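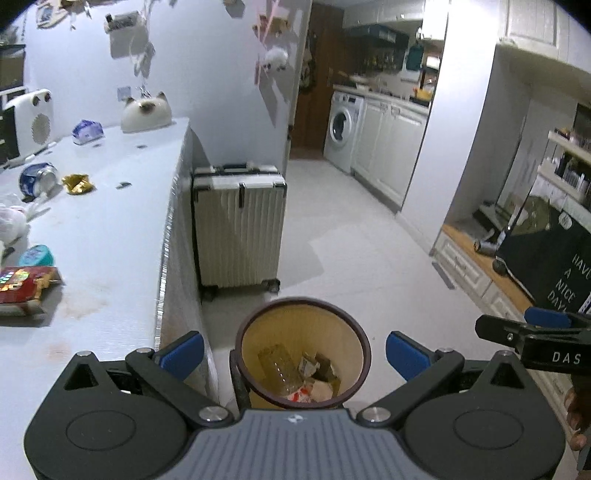 In our flat the rubbish goes out in the evening, after the dishes and before the tea. For a long time I did not have any system. I waited until the bin was full, then I pushed everything down with my hand, and then the bag tore on the stairs. After the third torn bag my neighbour Darren Yeoman told me, very politely, that I should tie it earlier.

So now I clear the long counter first. Everything we don't know where to put ends up on it: snack boxes, tape, tissues, wrappers, one pen. The wrappers go in the bin and the tape goes back in the drawer, if I can find place in the drawer. The ceramic cat stays. I bought it in December at Gureck, the small shop near the station, and my husband says it looks at him when he is eating.

Then comes the knot. I take the two handles, press the air out slowly and tie them twice. If there are bottles inside I leave more plastic on top, otherwise the handles are too short and you must fight with them. 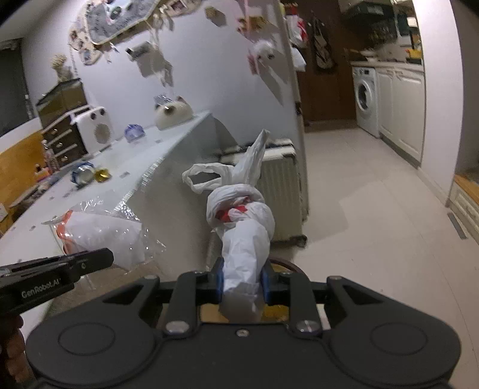
I also began to save the shopping bags for the small rubbish, and I keep them folded under the sink. I paid 600 for a box of proper bin liners from Husus last year and they were too wide for our round bin, they slipped down inside every time. My sister has them now.

The suitcase is still standing beside the counter, by the way. It has to go up on top of the wardrobe and I need a second person for this. Maybe tomorrow, after work.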